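Cold Preparation I
Unit 2: Holding trays and the open-faced sandwich
Course notes, L. Ciobanu, Flitier School of Catering

Scope

This unit deals with a single bench position: one tray of ingredients, one plate, one open-faced sandwich of bread, lettuce and ham. Slicing, dressings and hot fillings are in later units. Bring your own apron. Knives are not needed on Wednesday.

2.1 Terms

Holding tray: a low-walled container that keeps portioned ingredients at the bench during assembly. It is a working container and does not replace cold storage.

Ribbed floor: a tray base molded with parallel raised ridges. Food rests on the tops of the ridges, and free liquid collects in the channels between them.

Contact area: the part of an ingredient that touches the tray. A leaf lying flat on a smooth base has a large contact area and tends to cling when lifted. The same leaf on ribs has a small one.

Base, barrier, topping: the three layers of the sandwich, named from the bottom up.

2.2 Lettuce in the tray

Ruffled leaf types do not lie flat. The broad upper part of the leaf settles across the ribs, and the narrow part follows whatever it meets first, usually the side wall. A leaf resting against the wall is acceptable. A leaf folded under itself is not, as the fold bruises and holds water.

Check each leaf before it goes in. Small holes and dark specks are graded as follows: isolated marks on the blade, use with the marked side down; soft or slimy tissue, discard. Clear plastic allows a partial check from the side, but the surface seen through the wall looks hazier than it is. Grade from above.

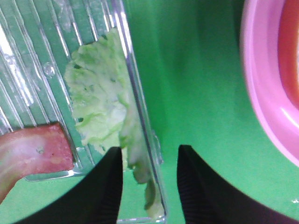 2.3 Setting the bench

Place the tray with its long side running away from you, and the plate next to it. Left or right of the tray depends on the working hand, so that the hand carrying food does not cross the finished sandwich. Leave a clear gap between tray and plate.

If a cloth is used under the equipment, pull out the large folds first. Shallow wrinkles do not matter under a rigid tray. A fold directly under one corner will tilt it, and liquid in the channels will run to the low side.

Inspect the tray while it is empty. Tip it toward the light and look along the ribs; residue shows as a break in the bright lines. Check the inside corners by touch with a clean glove. Trays with cracks in the rim go to the return shelf, marked.

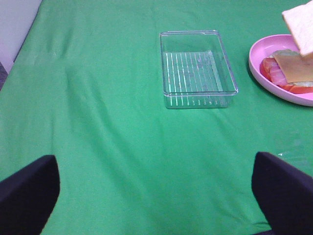 How often is a holding tray changed during a practice session?
Change it every 12 sandwiches, and at once if raw food has touched it or it has been on the floor.

2.4 Assembly

1. Set the bread on the flat center of the plate, clear of the raised rim.
2. Lift the lettuce by its thickest part. Hold it over the tray until dripping stops.
3. Lay the lettuce so that it covers most of the slice. A ruffled edge may pass the crust; a torn stem end may not.
4. Lay the ham across the lettuce. A diagonal placement spans more of the slice than a parallel one and leaves green visible on both sides.
5. Release the ham from one end to the other. Dropping it whole traps air and lets it slide.

The lettuce acts as the barrier. It slows the transfer of moisture from the ham to the crumb. It also carries moisture of its own, so step 2 is assessed separately.

2.5 Arrangement of stock

Ingredients may be stored flat or upright. Flat storage uses the ribs fully, but the lower pieces are hard to reach. Upright pieces leaning on a wall are easy to grip at the top edge, and each can be removed without lifting the others. The drawback is exposure: a piece standing above a low wall dries along its upper edge. Use upright placement for stock that will be plated promptly, and keep the number of pieces small.

Record sheet entries for this section: position of each piece, time in, time out. Leave the last column blank for the instructor. 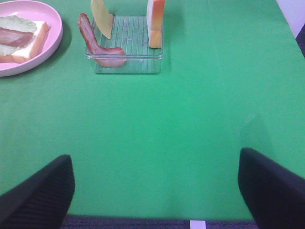
Can the sandwiches be made the day before they are served?
Prepare the ingredients up to 24 hours ahead if they are kept covered and chilled, but assemble on the day of service.

Reading before Unit 3: sections 2.1 and 2.4 again, and the bench sheet on bread slices and crust.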